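**Service log: sap evaporator and collection lines, Stasudbridge Demonstration Woodlot**
**Category:** Maple and birch syrup equipment
**Status:** Resolved, with one item under observation
**Assigned to:** Sang-wook Han

## 1. Issue as reported

The woodlot office reported that finished syrup from the Dandico evaporator was cloudy and carried a faint sour taste. Sap collected from the upper line was affected. Sap from the walnut trees, which is gathered in pails and served unboiled to visitors, was not. The office also noted that the Vastow transfer pump ran longer than usual to empty the holding tank.

The holding tank has a capacity of 2000 liters and had been filled from 152 taps. No change had been made to the filters or to the cleaning schedule.

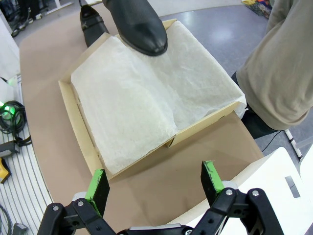
## 2. Initial checks

1. The evaporator pans were drained and inspected. Light mineral scale was present in the syrup pan. This is normal for the point in the season and does not explain the taste.
2. The thermometer was tested in boiling water and read correctly.
3. The felt filter was replaced with a new one. The next batch was clearer, but the sour taste remained.
4. Raw sap was drawn from the holding tank and from each line separately. The upper line sample was cloudy on arrival. The lower line sample was clear.

The fault was therefore placed upstream of the tank, and the evaporator was returned to service for lower line sap only.

## 3. Line inspection

The upper line was walked from the tank to the last tap. Two faults were recorded.

The first was a sag in the main line below the Shin property boundary, where a support wire had slipped from its post. Sap was standing in the low section and had begun to spoil in the afternoon sun. The second was a cracked fitting close to the pump, through which air was being drawn.
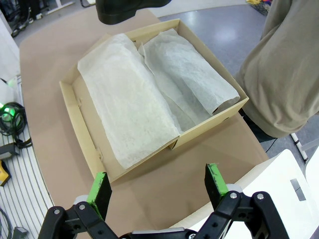
The cracked fitting accounts for the longer pump running time. It does not account for the spoiled sap, although slower flow would have made the standing section worse. The office asked whether the affected sap could be boiled longer and kept. This is not advised. Boiling does not remove the off taste, and the sap was discarded.

## 4. Corrective action

- Support wire reset and tightened; slope of the main line checked by level along its full length.
- Cracked fitting cut out and replaced.
- Upper line flushed with clean water and drained before reconnection.
- 21 drop lines showing dark growth on the inside wall removed and replaced.
- Holding tank emptied, scrubbed and rinsed. 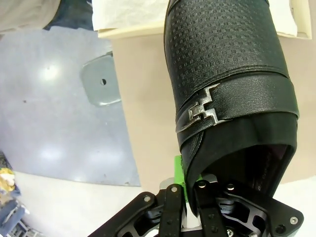 ## 5. Result

The first sap received from the upper line after the repair was clear and had no odor. A test batch was boiled, filtered and tasted by the office at 4:30 p.m. No sour taste was found. Pump running time has returned to its usual length.

## 6. Remaining item

The post at the boundary is soft at ground level and may not hold the wire through another season. A replacement has been requested and is to be set in September, when the ground is workable. Until then, office staff are asked to check the wire on each collection round and to report any sag on this ticket.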